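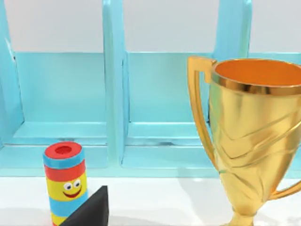 Rowena Tillcott

Figure 4. A gold trophy cup and a striped toy with a smiling face, with light blue open shelving behind.

4. What happens to a trophy after the season ends

4.1 From the club to the home

Club histories tell us a great deal about how trophies are won and very little about where they go next. This is a pity, as the second half of the story is full of life! In the 36 households we visited in Vement and Stallia, cups and medals turned up in kitchens, in sheds, on top of pianos and in one case inside a glass cabinet bought for the purpose with the first prize money the family had ever seen.

We had expected a simple pattern in which large cups were kept on show and small ones were packed away. Size did matter, but much less than the age of the winner at the time. Cups won in childhood tended to stay in the open for years, often long after the winner had moved out, and they were mostly looked after by a parent. Cups won by adults were more likely to end up in a box, even when the win was a bigger one. Several people told us they would feel silly putting out their own prize, but were delighted to show us their daughter's.

The favourite spot was a shelf that already held other things. Trophies shared space with books, school craft, toys and unopened mail (Figure 4 shows a cup and a toy side by side in this spirit). We came to think of these as mixed shelves, and they became the most rewarding part of the fieldwork. On a mixed shelf a cup gets handled. It is moved for dusting, borrowed for a game, filled with hair ties or coins, and each time somebody picks it up there is a chance the story will be told again.

4.2 Perpetual cups

Perpetual trophies follow different rules. The Zidska Cup, played for every November by the junior netball clubs of both towns, is held by the winning captain for a year and must come back polished. The club at Jiang Park keeps a notebook that travels with it, and holders are asked to write a line or two before handing it on. We were lent this notebook for an afternoon and could happily have kept it for a month. Players recorded where the cup had slept, what had been drunk from it and which relatives had been photographed with it. One entry says only "Nan cried".

Families treated a borrowed cup with more care than one they owned. It was placed higher, away from pets and younger children, and in most homes it had a shelf to itself. Visitors were brought in to see it. The cup had the manner of a guest – a slightly grand one, who was expected to leave on time.

4.3 Repair and disposal

Loose handles and missing plaques were common, and home repairs were cheerful and varied. We recorded glue, fuse wire, florist's tape and a replacement lid turned on a neighbour's lathe. Only 7 households had ever thrown a trophy out. Those who had done so could describe the day clearly, including the weather in two cases, and most had first unscrewed the plaque and kept it in a drawer.

The plaques deserve a study of their own. They are easy to store, they carry the date and the grade, and they often outlive the cup they were made for. Section 5 turns to the engravers, whose order books let us follow these small pieces of metal back to the shop counter.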